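Call for Participants: Home Storage and Entryway Use Study
Sitness Research, Hoklow office 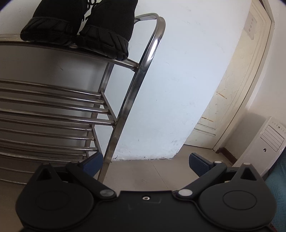 Sitness is recruiting adults for a study of how households store footwear and outerwear near the main entrance. The study covers reach height, bending frequency and the time taken to put items away. Any existing storage is acceptable, including closets, benches, open shelving or a stainless steel shoe rack like the one at upper left, and participants are asked not to buy or rearrange anything before enrollment. Homes with no dedicated storage are also eligible.

Eligibility
Applicants must be 18 or older, live in the Hoklow area, and share the home with at least one other person. Applicants who have had hip, knee or back surgery in the past 2 years should state this on the form. It does not exclude them, but they will be assigned to a separate group.

What is involved
Participation lasts 4 weeks. Each participant completes a short daily log, which takes a few minutes, and one home visit for shelf and floor measurements. Visits are scheduled between 8 a.m. and 6 p.m. The study will enroll 174 households. Selection is by age group and dwelling type, not by order of application.

Payment
Participants receive $618 on completion. Those who withdraw after the home visit are paid for the weeks completed.

Data handling
Logs are stored under a participant number. Names and addresses are kept separately and deleted when the study closes.

How to apply
Request the screening form from Farzana Amarasinghe, study coordinator, at the Hoklow office. Questions about measurement procedures go to Ruwan Sultana. Forms are accepted until the end of January.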